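I have a soft spot for a loyalty card. My wallet barely closes, and about half of what's in there is punch cards from places I've been to exactly once. So when Siltholm got its new discount pass last August, the one that covers a bunch of restaurants and a couple of attractions, I signed up before I'd even finished my coffee.

It's called the Primimus pass and it costs 40 dollars for the year. For that you get two-for-one entrees, money off tickets, and points every time somebody scans your phone. I figured I'd make the money back in a month (I eat out a lot, don't judge me). 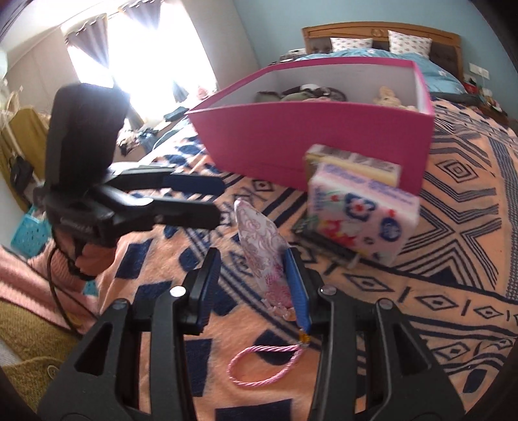 Little brocade pouch, pink and white.

First stop was Harries, down by the water, where the pass gets you a second entree free before 6 p.m. We got there at 5:40 and it went through with no fuss at all! The crab cakes were great, the fries were a bit sad, and we saved 19 bucks. So that was nearly half the pass paid for in one dinner, and I was insufferable the whole drive home.

Fukley was another story. It's the indoor mini golf place, and the app says 50 percent off. What the app doesn't say until you tap the tiny gray arrow is that it only counts for the back course, which was closed for new carpet. We paid full price and I lost by 11 strokes, so no, I'm not over it.
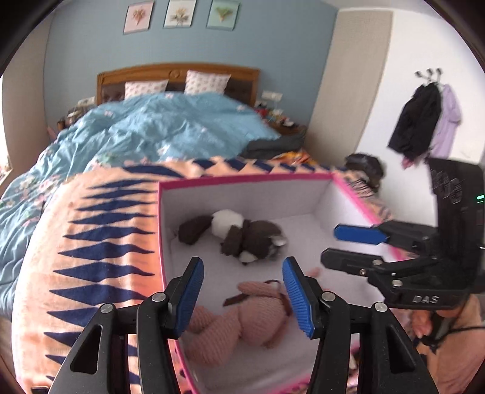

Stuffed toys in the box with the pink rim.

Now, the points. I've got 567 of them and I still couldn't tell you what they're worth. A free dessert at Harries is 600, so I'm one lunch short, and I'm pretty sure that's how they get you. They also expire after a year, so check the date in your settings because there's no reminder email.

Would I buy it again? Probably, yeah, if the price stays put. I'm 46 dollars ahead after the cost of the pass, mostly thanks to crab cakes. If you go, eat early, tap every single gray arrow, and call Fukley first to ask about the back course. I'm going for that dessert next week and I already know it's the key lime pie.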